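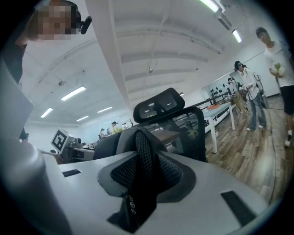

One reader at Ellwood wrote at the foot of her last sheet that grey was not a colour at all, it was what sellers put when they had stopped looking, and would we please pay her for the overtime.

August 2020
By the Odidlow Listings Group
11 min read

4. Grey and its neighbours

We did not set out to write a section on grey. The plan for the study gave each of the main colour words the same amount of room, and grey was to have had its page between green and the pinks. It has since grown at the expense of nearly everything else, including a short passage on beige that one of us still regards as the best thing in the draft.

Figure 3. Light grey and black, with a honeycomb-like mesh surface on the black part.

4.1 What sellers write

The material, as set out in Section 2, is 3,410 second-hand listings placed on the Doltari noticeboard by private sellers in and near Odidlow. Once duplicates, empty entries and a long run of advertisements for the same wardrobe had been removed, 3,000 were left. All quotations below keep the sellers' own spelling, which is better than we had been led to expect, except in the matter of "drawers".

Sellers of blue things tend to say what sort of blue. There is navy, there is sky, there is "school jumper", and there is a paint-shop vocabulary that has leaked into ordinary speech by way of tester pots. Sellers of grey things mostly say grey. When they do add something, it is usually a word of size or weight borrowed from elsewhere: light, pale, dark, mid. "Mid grey" deserves a moment's thought. It tells the buyer that the object is as grey as grey things generally are, and it was offered for sofas, filing trays, a rabbit hutch and a wedding suit, apparently with equal confidence.

Above this plain layer sits a smaller and more ambitious one. Here we find stone, dove, slate, pewter, ash and smoke. These words turn up chiefly on soft furnishings and hardly ever on tools. A cushion may be dove. A drill case of what our readers judged to be the same shade is grey, and its seller would probably be embarrassed to hear otherwise. The pattern is so steady that we could often guess the object from the colour word alone, and we passed a wet afternoon in March doing exactly that.

4.2 Where grey stops

The harder question is where the word gives way to another. At the light end it meets white, silver and a group of creams. At the dark end it meets black, though less often than one might suppose. Sellers seem happy to call a charcoal coat black if it is wool and grey if it is cotton, and in the comments under several listings the buyers take this up with them at length. One such argument runs on well after the coat has been sold.

Silver is the awkward neighbour. In the Doltari listings it is used of metal, of things painted to look like metal, and of plastic that has no such hopes. A pale plastic casing may be "silver", "silver grey", "greyish silver" or "off white (silver)", the last of these being our favourite entry in the whole collection. It came without a photograph.

Contrast matters too, or so we came to think. Where a pale surface lies next to a black one, as in Figure 3, readers given the pair together settled on a word for the pale part with little fuss. Shown a pale surface on a page by itself, the same people asked for more time, better light and, in one case, a different page. This agrees with the common experience of taking a sock to the window. We did not test it properly and make no claim for it beyond the sock.

4.3 The reading exercise

To see how far outsiders would agree with the sellers, we drew 1,000 of the listings and passed them to three paid readers in Ellwood, none of whom had anything for sale. Each was given the seller's photographs with the wording removed and asked for the main colour in everyday words. They worked apart and were asked not to compare notes. We have reason to believe that they compared notes, as all of them began using "porridge" in the same batch.

Leaving porridge aside, agreement was good for red, yellow and green and poor for anything that might be found in a bathroom. Grey fell between the two. Readers rarely disputed that a thing was grey; what they disputed was whether it was only grey. A throw that its seller had listed as grey came back as grey, as lilac and as "grey but my mother would say mauve". We had no code for mothers and entered it as grey, a decision we now think was a mistake.

Texture got into the answers as well, though it had not been invited. Ribbed, woven and pitted surfaces drew darker words than smooth ones, and the readers kept adding the texture in brackets after the colour. The instruction sheet was changed to say that texture was not wanted. The brackets carried on. In the end we gave them their own column, and it is a fuller column than some of those we had planned.

4.4 A note on Eltau

The listings gathered from Eltau for an earlier pilot were meant to serve as a check. They come from a shop-window board, where sellers write by hand on small cards, and the cards are shorter on colour of every kind. A seller with a postcard and a thick pen will put the price, the telephone number and "good condition", and colour has to take its chances. Grey hardly appears. The goods in Eltau may be brighter, but a walk down the high street does not support this.

We suspect that the Doltari form, which has a box marked "colour" and will not let the seller go on until something has been typed in it, accounts for a fair share of the grey in our material. Some sellers typed "n/a". One typed "yes". A study of colour words drawn from a form that demands colour words is open to an obvious complaint, and we would rather make it ourselves than read it in a review. The figures for grey given in the next section should be taken with that in mind, and those for silver should be taken with rather more.

Beige is dealt with in the appendix.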